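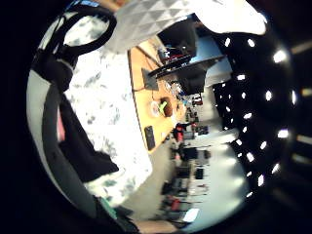 Saturday, late, kitchen table

The soup is on its second simmer and I have finally sat down, so I'm going to write this while I still remember the order of it all. My feet hurt in a way I had forgotten feet could hurt. We did the whole November swap today, four hours on the door and then another hour of putting things back in bags, and I came home with more than I took, as I always do and as I always swear I won't.

Jarmila picked me up early with the heater going full blast and a thermos of that smoky tea she drinks, which I have now decided I like. She had her mother's old recipe cards with her in a biscuit tin because she wanted me to copy out the one for plum dumplings. I read them to her the whole way there and she corrected her mother's spelling out loud, very fondly, and then got quiet for a bit around the bridge. It has been a year this month. I didn't say anything clever. I just kept reading the cards, and when I got to the one for cabbage strudel she laughed and said it was terrible, it was always terrible, and they ate it every single Christmas.

The swap itself was lovely and loud. Elvia Ocampo brought her quilt, the big one she has been at since before I moved here, and I finally asked her how many pieces were in it. 3,360! She knew it straight off. She let me turn back a corner to look at the stitches and I felt ashamed of every hem I have ever done. She is 92 and threads her own needles. I told her I'd like to learn and she said, "Then come on a weekday, I nap on weekends," so I suppose I'm going.

I swapped the blue lamp (good riddance) for a stack of mystery novels and a cake pan with a lid that fits, and I gave away the green coat, which I have been meaning to do for years. A tall girl put it on and went straight out into the cold in it, and I was happier about that than about anything I brought home.

Zorka met me at the door tonight like I'd been at sea. She has already been inside the cake pan and turned around twice and decided against it. I gave her a bit of chicken out of the soup, and then another bit, and now she is asleep on the novels, so I can't start one.

Things to remember: call Elvia about the needle lesson, and ask what kind of thread to buy before I go and buy the wrong kind. Copy the dumpling card out properly and get it back to Jarmila. I only baked the rolls for 90 people and we ran out before lunch, so more next time, and more butter too.

Soup's ready, I think. I can hear the lid going.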